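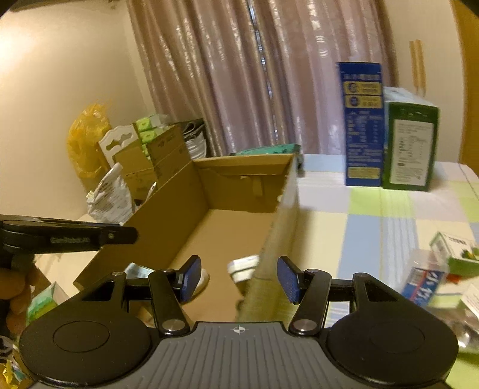
Skasen Parcel Club – News

Mixed cartons get a new packing order from March

The club has changed the order in which mixed household cartons are packed. From March, small boxed goods are sorted on the cloth by size before any of them go into the carton. Tall boxes stay upright at the back during sorting. Flat packages go against the carton wall, and small items fill the floor of the carton from the near end.

The old order, heaviest item first, dates from the time when the club shipped mostly canned food. Current contents are lighter and less regular: medicine boxes, food packets, small goods in clear plastic. In a trial of 100 cartons packed by Setsuko Maruyama and Katsuhiko Wada, 9 had to be reopened because a side bulged or the flaps would not meet. Under the new order, a second run of 100 produced 5.

Clear plastic packaging is handled separately. A bag with trapped air takes up more space than its contents and shifts in transit. Film-wrapped items with a hard edge or a wire part are kept on the cloth until the softer packages are in, then laid flat on top. Translucent boxes may lie on their sides if the lid is taped.

Labels should face up where the carton allows it. The contents list is written while the goods are still outside – not from memory afterward – and goes in last, under the flaps.

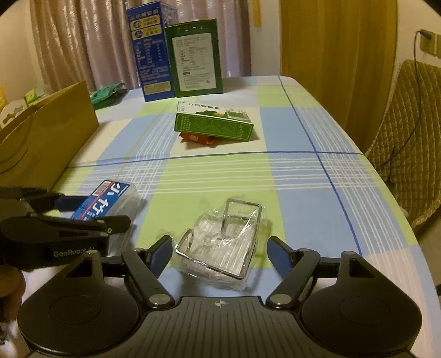 Thirumalai Kulkarni asked whether medicine boxes should share a carton with food at all, noting that the old sheet put them in a bag of their own. The new sheet keeps that rule for opened boxes only. Sealed boxes may go in with food if they appear on the contents list under a separate heading.

Printed copies of the sheet are on the shelf by the tape. Cartons already closed under the old order do not need to be repacked. The next packing session is Sunday at the Hattori room.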